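ウルヌネル(Urnunell)長期滞在の部屋 よくあるご質問

滞在を考えていらっしゃる方から、メールでよくいただく質問をまとめました。
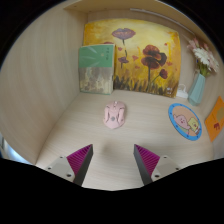

日本語は私の母語ではありませんので、言い方がすこしかたいところがあるかもしれません。意味がわかりにくい場合は、どうぞ遠慮なくメールで聞いてください。内容は毎年三月に見直しています。

予約とお支払い

どのくらいの期間から借りることができますか。

一か月からです。一週間や十日だけの滞在は、申し訳ありませんが受けることができません。長いほうは一年までを一つの契約とし、そのあとは新しい契約を結びます。いままでの方は三か月から半年の滞在がいちばん多いです。

学生でなくても借りられますか。

はい、借りられます。語学学校に通う方、論文を書く方、仕事の都合で来る方、家の工事のあいだだけ住む方など、いろいろです。申し込みのときに滞在の目的を一行か二行で書いていただきますが、これは審査のためというより、部屋を選ぶためです。夜に仕事をする方には、道路から遠い側の部屋をすすめています。

申し込みの方法を教えてください。

メールに、お名前、入りたい日と出たい日、人数、家に着くだいたいの時間を書いて送ってください。こちらから空いている部屋と家賃をお返事します。お返事は普通、次の日までに届きます。もし三日待っても来ないときは、迷惑メールの箱を見てください。前に、そこに入ってしまって部屋がなくなった方がいて、私も大変残念でした。

手付金は必要ですか。

家賃の半月分をお願いしています。お支払いが確認できたところで、予約が決まります。確認の前は、ほかの方が先に決めることもありますので、ご理解ください。残りの家賃は、入る日の一週間前までに銀行へ振り込んでください。二か月目からは、その月のはじめに払う形です。

振り込みの手数料はどちらが払いますか。

お客さまのほうでお願いします。外国の銀行から送る場合、途中の銀行も手数料を引くことがあります。その結果、届いた金額が足りないことがよくあります。足りない分は、着いてから現金で払ってもかまいません。

キャンセルをしたらどうなりますか。

入る日の一か月前までのご連絡でしたら、手付金を全部返します。それより遅くなった場合は半分、一週間前を過ぎた場合は返すことができません。ただし、ビザが出なかった方には、その書類の写しを見せていただければ、いつでも全部返します。日にちを変えるだけの場合は、部屋が空いていれば無料です。

着く日のこと

駅からの行き方を教えてください。

駅の東口を出て、郵便局のある通りをまっすぐ歩いてください。坂がはじまる前に、左側にパン屋「カルボーネ(Carbone)」があります。その角を曲がって、三つ目の建物がグリルモン館(Grilmont)です。ウルヌネルという名前は、建物の表には書いてありません。呼び鈴のところにだけ、小さく書いてあります。荷物が大きい方は、駅前からタクシーに乗るほうが楽だと思います。運転手さんには「グリルモン館」と言ってください。ウルヌネルと言っても、たぶん通じません。

夜おそく着いても入れますか。

夜の十時までなら、私たちが玄関で待ちます。十時を過ぎる場合は、鍵の箱を使っていただきます。箱の番号は、着く日の朝にメールで送ります。雨の日は箱のふたがかたくなるので、少し上に持ち上げながら開けてください。飛行機が遅れたときも、あわてて電話をしなくて大丈夫です。短いメールを一つ送ってください。

朝早く着く場合はどうですか。

部屋に入れるのは午後三時からですが、荷物だけは朝八時から預かります。前の方がいない日は、もっと早く入れることもあります。前の日に聞いてみてください。

荷物を先に送ってもいいですか。

はい。入る日の一週間前から受け取ります。箱の外側に、かならずお客さまの名前と入る日を書いてください。冷蔵や冷凍の物は受け取れません。とても重い箱は一つにまとめず、分けて送ってくださると助かります。

部屋と設備

部屋には何がありますか。

ベッド、机、いす、本棚、洋服を掛ける場所、小さい冷蔵庫があります。シーツと毛布は最初の一組を用意しています。タオルはありませんので、持ってくるか、駅の近くの店で買ってください。家具の形や色は部屋ごとに違います。同じ部屋をもう一度借りたいという方も多いので、前に住んだ部屋があれば、申し込みのときに書いてください。

台所は自分の部屋にありますか。

いいえ、台所は階ごとに一つあり、同じ階の方が一緒に使います。なべ、皿、フライパン、包丁は自由に使えます。使ったあとは、その日のうちに洗って元の場所に戻してください。調味料は、名前が書いてあるものは持ち主の物、書いていないものはみんなの物です。米を炊く機械は一台だけですから、夕方はすこし混みます。

インターネットは使えますか。

全部の部屋で使えます。家賃に入っています。回線はミラク(Mirach)という会社のもので、普段の仕事や動画の会議には問題がありません。ただ、廊下のいちばん奥の部屋は電波が弱いことがあります。そのような場合は、長いケーブルを貸しますので言ってください。パスワードは、部屋の鍵と一緒に渡す紙に書いてあります。

洗濯はどこでできますか。

地下に洗濯機と乾燥機があります。洗濯と乾燥を続けてすると一回458円です。途中でふたを開けることはできませんので、小さい靴下まで全部入れたか確かめてから始めてください。終わるまでに85分ほどかかります。終わったら早めに取りに来てください。長いあいだ置いてあるときは、次に使う方がかごに出してもよいという決まりです。夜の十時から朝の七時までは、音がしますので使わないでください。

暖房と冷房はありますか。

暖房は建物全体で動き、秋の終わりから春のはじめまで入ります。部屋の中のつまみで温度を弱くすることができます。冷房は最上階の部屋だけです。ほかの階では扇風機を貸します。石の厚い建物ですので、真夏でも下の階はそれほど暑くなりません。湿気は少しあります。朝に十分くらい、窓を大きく開けてください。

エレベーターはありますか。

ありません。階段はやや急です。ひざや足が心配な方には、いちばん下の階の部屋を先に案内しますので、申し込みのメールに書いてください。理由をくわしく書く必要はありません。

壁に何か掛けてもいいですか。

くぎとねじは使わないでください。部屋の壁の上のほうに細いレールがあるところでは、専用のひもを貸します。レールのない部屋では、はがせるテープを使ってもかまいませんが、強いテープですと塗料が一緒に取れます。古い建物なので、塗料は見た目より弱いです。心配なときは、目立たないところで小さく試してください。家具の位置を変えるのは自由です。出るときに元に戻してください。

毎日の生活

友だちを呼んでもいいですか。

昼と夕方はどうぞ。夜の十一時には帰っていただきます。泊まる場合は、前の日までに知らせてください。一か月に2泊までなら無料です。それより長くなるときは、二人用の部屋に移ることを相談しましょう。家族が遠くから来る場合は、近くのホテルをいくつか紹介することもできます。

楽器の練習はできますか。

昼の一時から五時のあいだ、地下の部屋でできます。地下の部屋には予約の紙が貼ってありますので、名前と時間を書いてください。太鼓と金管の楽器は、近所との約束で断っています。ヘッドホンを使う電子ピアノなら、自分の部屋でいつ弾いてもいいです。ただ、ペダルを踏む音は下の階に聞こえますので、厚い布を敷いてください。

動物と一緒に住めますか。

犬と猫はできません。アレルギーのある方が何度も来てくださるからです。小さい魚については、水槽の大きさを聞いてから決めます。

たばこは吸えますか。

建物の中では、窓を開けても吸えません。中庭に場所があります。夜は中庭で声がよく響くので、静かにお願いします。

ごみはどうしますか。

中庭の入口に、色の違う箱が並んでいます。紙、びん、生ごみ、そのほかに分けてください。分け方の紙は台所にあります。字が多くて読みにくいという意見をいただき、前より短く書き直しました。段ボールはかならずたたんでください。電池と電球は箱に入れず、私たちに渡してください。

自転車を置けますか。

中庭の屋根の下に置けます。場所が多くありませんので、一人一台です。鍵は自分でかけてください。しばらく乗らない自転車は、奥のほうに動かすことがあります。

郵便は受け取れますか。

はい。住所のあとに、部屋の番号と「Urnunell」を書いてもらってください。郵便箱の鍵は、2661円を預かって渡します。鍵を返すとき、この金額をそのまま返します。なくした場合は返せませんので、気をつけてください。出たあとに届いた手紙は一か月だけ取っておきます。新しい住所がわかれば送りますが、送料はお客さまの負担になります。

近くに買い物のできるところはありますか。

歩いて五分のところに小さいスーパーがあります。野菜は朝の市場のほうが安くて、種類も多いです。パンはカルボーネが近いですが、昼過ぎには好きなものが残っていないこともあります。薬局は駅前です。夜中に具合が悪くなったときの電話番号は、各階の廊下に貼ってあります。

何かをこわしてしまったら、どうすればいいですか。

早めに言ってください。コップや皿なら、お金はいただきません。家具や窓の場合は、直すのにかかった分だけをお願いします。直した店の領収書をお見せします。だまって直そうとした方がいて、接着剤で引き出しが開かなくなったことがありました。そのままの形で見せてもらうほうが、直すのも簡単です。

出るとき

出る日は何時までに部屋を空けますか。

午前十一時です。荷物は夕方まで預かることができます。

掃除は自分でしますか。

床を掃いて、冷蔵庫の中を空にしてください。シーツははがして、ベッドの上に置いてください。窓ふきや浴室の掃除は私たちがします。本棚の裏や引き出しの奥に忘れ物が多いですので、もう一度見てください。いちばん多い忘れ物は充電器です。

予定より早く出る場合、家賃は返りますか。

一か月前までに教えていただければ、住まない日の分を計算して返します。それより短いときは、次の方が早く決まった場合だけ返すことができます。約束はできませんが、待っている方にはかならず声をかけます。

予定より長くいたい場合はどうですか。

次の予約がなければ、同じ家賃で延ばせます。もう予約が入っているときは、別の部屋に移っていただくことになります。移る日の荷物運びは手伝います。決める前でもかまいませんので、迷っているときに一度話してください。

滞在の証明書を出してもらえますか。

はい、出せます。学校や役所に出すための書類は、二日ほど時間をください。お名前はパスポートと同じつづりで作ります。家賃の領収書は毎月メールで送っていますが、紙で必要な方には印刷して判を押したものを渡します。

日本語以外でも連絡できますか。

英語とフランス語でもできます。電話よりメールのほうが、私たちもゆっくり辞書を引いて正しく答えられます。急ぎのときは、件名のはじめに「急ぎ」と書いてください。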